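Plates and Shallow Bowls: Frequently Asked Questions

Answers to the questions we get most at Akico about mixing, stacking and storing everyday tableware. Updated 16 November 2022.

Do light and dark pieces work on the same table?

Yes. Most of our customers end up with a mix, and dark gray goes with nearly anything pale.

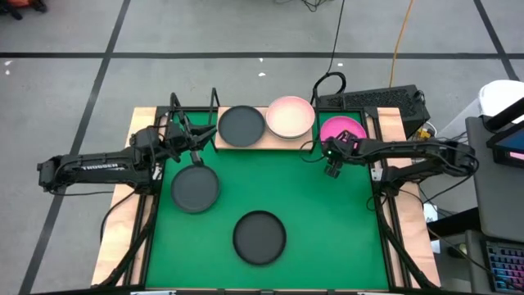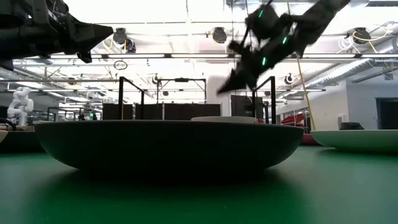
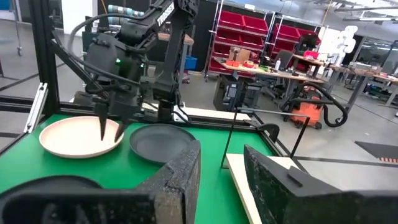
Light and dark pieces together on a green surface. The first picture also has a pink plate and a magenta one.

How do I start a mixed set?

Pick one dark color and one light color and buy the same number of each. Add a bright plate later if you want one. A set of 8 is enough for most households. If you have guests often, get a few extra in the dark color, as those are the ones people tend to run short of.

Can I stack plates and bowls together?

Stack plates with plates and bowls with bowls. Wide, shallow bowls take up more shelf space than people expect -- measure the shelf before you order. The Dukow bowls nest, but they do not nest inside the Kabbaj bowls, which have a narrower rim.

How high can a stack be?

We suggest no more than eight plates. Put the ones you use least at the bottom.

Do dark plates show scratches?

Matte dark plates show pale marks from forks and knives sooner than light plates do. Most of these are metal left on the surface and will come off with a soft cloth and baking soda paste. Rinse well. Don't use steel wool.

Do light plates stain?

They can. Tomato sauce, turmeric and berries are the usual causes. Rinse the plate soon after the meal and it should wash clean. For an older stain, leave the paste on for 20 minutes.

Can I keep plates out on a board or open shelf?

Yes, as long as the board is flat and doesn't rock. Wipe the plates before use if they have been out for several days.

Can I order a single replacement?

Yes, in any current color. For Cotel plates, which are no longer made, we have 293 left in the warehouse and will not be getting more. Write to Nkechi Ogbonna in customer service with the color and the width across the rim.

Do you supply cafes and schools?

Yes. Orders of 1,000 pieces or more go through Chibuzor Nnaji and ship on pallets. Smaller orders can be placed on the website.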